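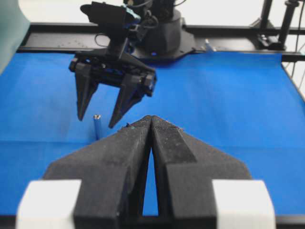 The Last Working Pen in the House

I own a great many pens and can never find one to write with. The situation has lasted most of my adult life, through three apartments and a marriage, and I had come to think of it as a kind of climate. Then in January I needed to sign for a package. I went through two bank ballpoints, a highlighter and something from a dental conference before the delivery man, with great tact, lent me his own.

That evening I pulled out the kitchen drawer and tipped it onto the table.

If you have never done this, put something down first. I have a blue cloth I bought for card games, back when I believed I was a person who would host card games, and it turns out to be ideal for pens because they don't roll. On bare wood a round-barreled pen heads straight for the edge, and you spend the evening on your knees with a flashlight. On felt it stays where you drop it and waits for the verdict.

The one drawback of blue on blue is that a blue pen all but vanishes. I stood those on end so I wouldn't sweep them off with my sleeve. A pen with a flat end will stand up surprisingly well if you let go of it slowly and don't breathe. I lost a good half hour to this and regret nothing.

My method came from Nouhaila Ait Brahim, who ran the supply room at Munorstead, the architectural office where I answered phones for a while in my twenties. Once a year she tested every pen in the building. She sat by the window with a legal pad and a mug of hot water and drew a short, hard spiral with each one. If it wrote, it lived. If it skipped, it got a minute nose down in the mug and another chance. If it skipped again, it went into a shoebox marked LOANERS and was handed to visiting contractors.

The last year I was there she went through 1540 of them. By her tally 1384 worked, a figure she read aloud at the staff lunch in the tone of a county clerk announcing a recount. The office had sixty people in it. We still couldn't find a pen by the phones.

I have no supply room and no contractors, but the spiral holds up. Scribble on cheap paper, not on a glossy envelope, where even a healthy ballpoint will sulk. Felt tips can be judged in a second: a dry one squeaks. Gel pens are the liars of the family. They write beautifully for two inches and then quit in the middle of your zip code, so make them do a full line before you promise them anything.

Markers are a separate matter, and people feel strongly about them. For years I stored mine upright in a jar, tips in the air, because it looked like the desk of somebody who sketched. Gravity was quietly draining every one. A single-ended marker does best lying flat, or so the woman at the art store told me, in the voice of someone who had told a lot of people.

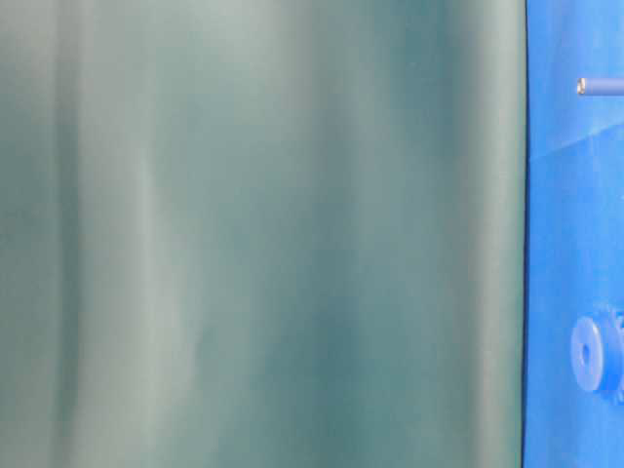
Pui-shan Tsai takes the opposite line, and took it at some length over the phone: stand them up, tips down, caps pushed on until they click, and throw the jar out if you can't be trusted with it. Flat storage, she says, just means a drawer, and a drawer is where this whole business started. She would also like it known that she keeps four pens in total and has never once borrowed mine.

I'm not built for four pens. I tried it for a week and felt like a monk with a grocery list. What I've settled on is one cup by the door, one in the kitchen, and a flat tin from Punadside that used to hold shortbread and now holds markers. The tin rattles when you carry it. The cup by the door contains black ballpoints only, on the theory that nobody steals a black ballpoint on purpose.

What was left over filled a grocery bag. A few were pretty, and those were the hard ones. There was a pen with a little silver cap that I'd been saving for good paper since before I owned any. It had dried out waiting. There was a fat four-color clicker from high school, of which only the green survived, and I kept it, because green is what you want when you're pretending to edit something.

The blue cloth is still on the kitchen table. I keep meaning to fold it up, but we've been eating around it, and last night somebody suggested cards. We got as far as looking for something to keep score with. I went to the cup by the door, and it was empty except for a highlighter.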